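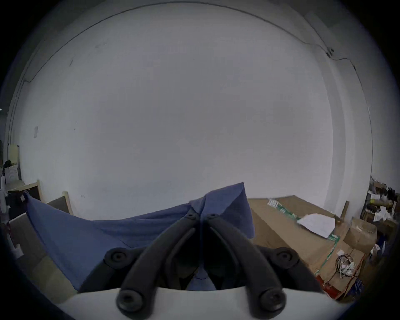 Blue cloth and flattened cardboard, from the hand-held gripper.

List: litirano-collect
Subject: Re: Cloth episodes, start and stop rules, and what to drop
From: Nustska data desk

Replies inline. I have trimmed the part about disk quotas, which belongs on the other list.

On 2 July 2018 the Shehu bench wrote:

> We have finished the first pass over the cloth recordings.
> 3,097 episodes were recorded and 2,655 got through the
> Vumine check. The rest are in the reject folder with the
> reason codes Vumine gave them. Most are code 4 (episode
> too short) or code 9 (tracking lost). Should we delete the
> rejects or keep them?

Keep them, all 442. Code 9 depends on the tracker version, and we re-run the tracker whenever the calibration file changes. In the last re-run a fair share of code 9 came back as usable. Code 4 is less likely to come back, but the files are small by definition and not worth the trouble of deleting.

Please don't edit the reason codes by hand. Two of your rejects have had the code replaced with "operator says fine". If an operator disagrees with the check, put that in the notes field and leave the code alone. The loader reads the code field as an integer and stops at the first string it meets. I have fixed those two on our copy but not on yours.

> The start rule says "begin recording when the gripper is at
> rest and open". Several people have been starting with the
> gripper already on its way to the cloth. It saves time and
> the part before that is just empty air. Is that acceptable?

No. The approach is the part the model is weakest at. With a rigid object you can get away with a short approach, as the object will be where it was. With cloth the choice of where to pinch is made during the approach, and if the recording begins a hand's width from the fold then that choice has been made off the record. What is left to learn from is "close the fingers", and we have plenty of that.

The rule stands: at rest, open, with the cloth in view and the fingers not touching it. Hold still for one second, then move. If you are working with the view in the picture at the top, where the fold comes up just beyond the fingertips, back off until there is clear space between the tips and the fold before you press record. A view like that is perfectly good in the middle of an episode and a poor one to start from.

> Related: the stop rule. We stop when the cloth is released.
> Vumine trims the end anyway.

Vumine trims still time. It doesn't trim motion. If the hand is already heading back for the next attempt when you stop, that motion stays in, and the model learns that letting go is followed by a lunge to the left. Release, open fully, hold for one second, stop.

> The background. The instructions we were sent ask for a
> "tidy bench". Ours is a working bench with things on it
> and behind it. Do we need to clear it before each session?

The instructions you have are the old ones. That line was written for the fixed camera set, where the background never changed and clutter became something the model could use as a landmark. For hand-held collection we would like the clutter left in. Flattened cardboard, loose paper, cables, boxes against the wall: all of it is useful, because the trained policy will be run in rooms that have such things in them, and a model that has only met a bare table tends to reach for the first thing that isn't table.

What we do ask is as follows.

Move the surroundings between batches. They needn't be moved far. Turn the cardboard over, shift the boxes, work from the other side of the bench. The batch length for this is 20 episodes. Don't change things within a batch, or the batch tag stops meaning anything.

Keep loose cables out of the path of the cloth. Visible is fine. Dragged along under the cloth is a different task, and there is no label for it.

Don't lay a second cloth of similar colour within reach. We have a batch from another bench where the target can't be told from the spare, and it had to be set aside whole.

Leave walls alone. Plain white walls filling most of the upper view do no harm to the policy. They do harm the tracker, which has little to hold on to when it sees only wall. The remedy is to keep some of the bench and the things behind it in view, which you get without effort if the wrist is kept level or tipped slightly down. I suspect a good part of your code 9 comes from people lifting the gripper high after a release. Could someone at your end sort the code 9 files by height at the moment of loss? If they bunch at the top then it is the wall, and no amount of extra lighting will mend it.

> Lens. The dark ring round the edge of the picture: should
> we crop it before upload?

No cropping. The ring comes from the lens, and the calibration expects the full picture. Cropping moves the centre and the whole session has to be thrown away, or else uncropped by somebody here with a script and a bad temper. The loader masks the ring itself.

The same goes for straightening. A wall that comes out curved should be uploaded curved.

> Which grasps count as good? We have pinches on a single
> layer, pinches that take two or three layers, and scoops
> where one finger goes under the cloth.

All three, labelled. The labels are:

single
multi
scoop
miss

"miss" means the fingers closed and the cloth did not come up. We want misses if they are followed by a second try in the same episode. An episode that ends on a miss should be marked as failed and uploaded all the same. Please don't stage misses. The staged ones are easy to spot, as the hand slows down before it goes wrong.

If you can't tell single from multi on playback, use multi. We did a small relabelling trial here, and most disagreement between labellers was on raised folds, where the near side hides how much has been taken up. A wrong "multi" costs us little. A wrong "single" goes into the set used to train the layer separation step, and there it does matter.

Scoops are the scarce ones. You have sent fewer than we need, and nearly all of them are from the right-hand side of the cloth. Some from the left, and a few from an edge hanging over the side of the bench or resting on something, would help more than another batch of plain pinches. Cloth pulled up over the corner of a board or a box is also welcome. It makes a slope that doesn't occur when the cloth is simply dropped on a table.

> How should the cloth be reset between episodes? At the
> moment people shake it out and drop it.

Drop is fine for most. Shaking it out flat first is not needed, and it makes the starting shapes too alike. Suggested mix per batch:

- most episodes: pick up by any point, drop from elbow height
- a few: push together with both hands into a heap
- a few: leave exactly as the last episode left it

The last kind is the one people skip. It gives us shapes the gripper itself has made, and these are what the policy will be faced with on its second attempt. Mark them "carry" in the notes field.

> Last question. Is there a point at which we have enough
> of the blue cloth and should change?

Yes, and you are close to it. The score on held-out blue episodes has moved very little over the last two uploads, while the score on other cloths is still poor. Finish the scoops listed above, then change. Anything with a different weight will do; colour is the lesser concern. A stiff one would be best, as the softer creases are well covered by now. Send the weight and the size with the first batch. Put them in the session header and not in the file name, please. The file name is cut to a fixed length on our side, and we lose whatever comes at the end.

Two further points that were not in your message.

1. Finger wear. Check the joint at the tip of each finger at the start of a session. On one of our own grippers a fastener there had worked loose and the tip had some play in it. Nothing in the recording shows this directly, but the reported opening and the true opening no longer agree, and we only noticed when the fingers appeared to close on nothing and the cloth came up anyway. Seven sessions were affected. Nip them up by hand, no thread lock, as the tips have to come off for the pad change.

2. Clock. The bench machine at Shehu is drifting against the gripper clock. It is within tolerance at the start of a session and outside it towards the end of a long one. Until the new Vumine build is out, restart the recorder at each batch change. The sync step runs on start and at no other time.

The new build is planned for October. It will warn on drift and will refuse a reason code that isn't a number. It will not change the episode format, so there is no need to hold anything back for it.

The corrected instruction sheet, with the "tidy bench" line taken out, is in the shared folder under collect/handheld. If your copy still mentions the fixed camera on the first page it is the wrong one.

Please reply to the list and not to the desk address, as the other two benches have the same start and stop questions open.

Nustska data desk

--
litirano-collect: hand-held collection, labelling and upload
To leave the list, send a blank message with "leave" as the subject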